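**Household and Cleaning Items: Sorting Arrangements from August**

The Pala Centre wishes to inform members of revised arrangements for the donation and sorting of small household goods. The arrangements were approved at the spring meeting and will apply at both the Verkbridge site and the store in Rácz Street.

During the last collection period the Centre received 648 small items. Of these, 83 were set aside as unsuitable for reissue, the greater number being brushes, scrubbers and sponges which had been handed in together with kitchenware and toys. Members sorting at Verkbridge reported that mixed bags took considerably longer to clear than those which had been separated beforehand.

With effect from August, the following will apply:

- Cleaning tools, including dish brushes and nail brushes, are to be handed in separately from crockery and cutlery.
- Small toys and balls should be placed in a clear bag with the donor's reference number attached.
- Any item with a loose head, a split handle or missing bristles should not be offered.
- No household may hand in more than 3 bags at one visit.

Divided grey bins will continue to be used for first sorting. One compartment is kept for goods that have been checked and the other for goods still to be looked at. Members are asked not to move items between compartments unless they have completed the short induction, and to leave the checked side clear at the end of each session.

The bins have been in use for a number of years and the inner walls are marked. The Centre has considered replacement and is content that scuffs and scratches of this kind do not affect their use. They should be wiped out after each session with a damp cloth.
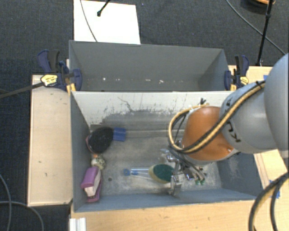 Dish brushes present a particular difficulty, as a scouring surface may look sound when dry and yet have come away from its backing. Sorters should press the edge of the head with a thumb before passing it. Brushes intended for shoes or clothing are to be labelled as such and must not be issued with kitchen goods.

The Allow scheme, under which 53 households currently receive a starter box on taking up a new tenancy, will draw on the checked items first. Enquiries about the scheme, or about induction dates, should be addressed in writing to Attila Kovács at the Verkbridge office.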